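You have a title, half a tune in your head and a person you would like to say something to. Good. Put the title away, because it is probably "Forever".

## How to write a love letter in one evening

**1. Pick one afternoon.** Leave the whole relationship alone. Choose the August you both missed the ferry at Grollham, or the time they ate your chips and denied it.
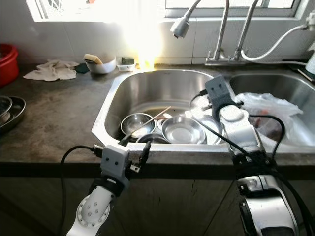 Write down what was said, even if it was mostly about parking. Stars, oceans and eternity can wait outside.

**2. Set a limit.** I use 200 words. My first attempt, to a girl in Edlow, ran to 329, and more than 60 of them were adjectives. She married a surveyor.

**3. Say the plain thing early.** "I miss you" should turn up by the third line. Readers in love skim like everyone else.

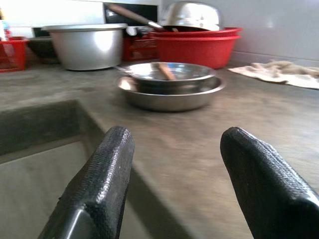
*Words by Arif Subramaniam | Filed under: Love, Letters*

**4. Read it aloud.** Shut the door first. Wherever you wince, cross out the sentence before it and see if the wince goes too. King-fai Hsiao, who edits these pages, cut one of mine down to 125 words this way, and the survivors were mostly his.

**5. Copy it out by hand.** One crossing-out is charming. Four look like a ransom note written under pressure.
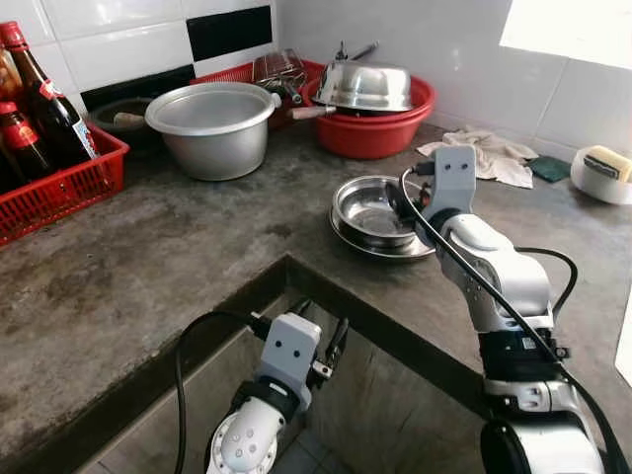
## Sending it

Use a stamp. If you must hand it over in person, leave the room while it is being read, and don't hover in the hallway asking which bit they're up to.

Then wait a week before writing another.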